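Skedside Community Help
Home > Buildings and Rooms > Storage and Furniture

Keeping fruit on an open shelving unit: screw holes in the top and use of the lower compartments

Posted by Reece Bloxham, Tue 21 March

I should be grateful for advice on a white open shelving unit at the Mellor building. It was supplied by Pomeck and was intended for papers and box files. It has since come to be used for fruit and a few kitchen items, and I have been asked to write a short set of rules for its use before the end of the month.

The matters on which I would welcome guidance are as follows.

The top has four small dark screw holes in it, two towards the back and two nearer the front. Fruit is placed directly on this surface. Juice and crumbs will presumably find their way into the holes, and I do not know whether they should be filled, capped or left alone. The unit may have to be taken apart if we move floors, and I would therefore prefer not to use anything permanent.

A pink bowl is kept in one of the compartments while the fruit sits above it on the open top. Some colleagues feel that the fruit ought to be in the bowl. Others hold that fruit which is piled up bruises more quickly. There is a low raised edge at the back of the top, but the fruit can still roll off at the front.

Finally, I would like to know whether the compartments nearest the floor are suitable for anything connected with food. Each compartment measures 34 cm across, so most household containers will fit. 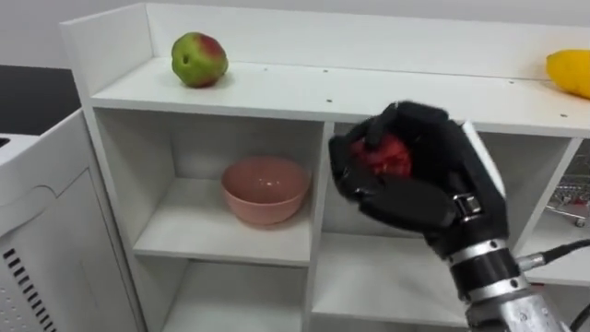

Category: Shared kitchens and refreshments

Replies are shown in the order in which they were received.

Halldóra Juhl

I was responsible for shared refreshment areas for 17 years and have dealt with the same type of furniture on several occasions. I shall take your points in turn, with one addition.

Screw holes. You should first establish whether there is a screw at the bottom of each hole. Shine a torch directly down. If there is a screw, it is probably holding the top to an upright, and the hole must remain accessible. In that case use push-in plastic caps, which can be prised out with a fingernail or a blunt knife. Measure the width of the hole before ordering; caps that are slightly too large will stand proud of the surface and catch on the cloth. If the holes are empty, a soft white filler may be used. Honska make one in a small tube which I have found satisfactory. Press it in, level it with an old bank card and leave it overnight. It can be picked out later with a cocktail stick, although not always cleanly.

Before doing either, clean out the holes with a dry cotton bud. Do not flood them. If the board has a wood-chip core, as many such units do, water will make it swell and the surface round the hole will lift.

The bowl. I would put the fruit in the bowl and place the bowl on the top, towards the back. Your colleagues are correct that a deep pile causes bruising, but a single layer does no harm. Apples should be kept apart from other fruit wherever there is space, as they hasten ripening. A yellow fruit such as a mango may be left out until it gives slightly when pressed and then eaten promptly or moved to a refrigerator. Lemons may be left out for several days without difficulty.

The lower compartments. I would not keep food there, and I would include in this the cutting board and anything placed on it. Floor-level shelves collect dust every time the floor is swept, and they are the first to be splashed when it is mopped. A small wooden board should be washed, dried standing on its edge and kept in one of the upper compartments. Cut fruit belongs in a lidded box.
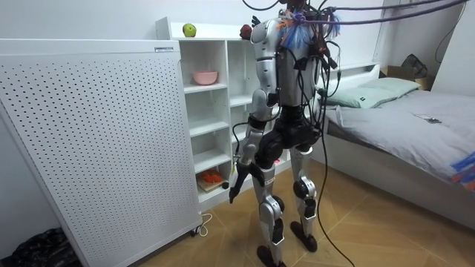

The same consideration applies to bags. Refuse bags and spare liners should have a place of their own, well away from the shelves, and it is worth stating this in your rules in plain terms. In my experience a bag that is set down for five minutes is still there on Friday.

My addition concerns cleaning. Wipe the top daily with a well wrung-out cloth and a little washing-up liquid, then dry it. Include the raised edge at the back; a line of grime forms along it which is very noticeable on white furniture. The compartments may be done weekly. Cream cleaners should be avoided, as they dull the finish.

I would keep the rules to a single side of paper. At my last site they ran to four pages and were, so far as I could tell, read by the person who typed them.

Mellor Reception

We used white sticky tape over the holes on ours. It goes grey at the edges and has to be replaced, but it was already in the drawer.

Please note that fruit ordered for the building is intended for all staff – some 200 people – and should not be put aside in the compartments for individual use.

Reece Bloxham

I am obliged to you both. I have checked with a torch and there are screws in the two holes at the back. The front two appear to be empty, though one may simply be deeper than I can see. I shall order caps for all of them so that they match.

The draft rules will state that whole fruit is to be kept in the bowl in a single layer, that the board is to be kept in an upper compartment, and that nothing edible is to be stored at floor level. I have not yet decided what to say about cut fruit, as we do not at present have any lidded boxes. If any member can recommend a size that fits a 34 cm compartment with room to lift the lid, I should be glad to hear of it.

This topic remains open for replies.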